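Teaching a Robot When to Stop Watching

Long household tasks are hard for learned robot policies, and the usual explanation is error buildup. A small mistake in the first step becomes a larger one in the third. A method tested this year at the Casesgate lab suggests that part of the problem lies elsewhere, in how much of the past the policy is asked to remember.

The method, called Itow, cuts a demonstration into segments wherever the hands change what they are touching. Within a segment the policy sees a short window of recent camera frames. At each cut the window is cleared and replaced by a single stored frame from the start of the task. The authors trained it on 1,719 teleoperated demonstrations covering eight kitchen and office tasks, among them moving drinks between a desk and a refrigerator.

The baseline, Ouellet, keeps a fixed history with no cuts. Both policies used the same arms, the same multi-fingered hands and the same training data. Over 471 trials, Itow finished 74 percent. Ouellet did well on single-step tasks and fell behind as steps were added, most often by repeating a step it had already completed.
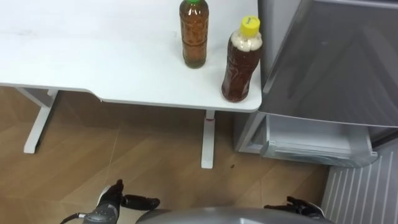

Bottles were a useful test because their shapes call for different grasps. A tall, slender one tips easily when a finger arrives early, while a short, wide one needs the hand to open further before contact. Placement near a desk corner adds a second constraint – the approach path has to clear the refrigerator.

The remaining failures fall mostly at the cuts themselves. When a finger brushes an object without grasping it, the detector can register a change of contact and clear the window too soon. Raising the threshold removes these false cuts but delays the real ones. The group plans to add fingertip force readings to the detector and repeat the trials in May.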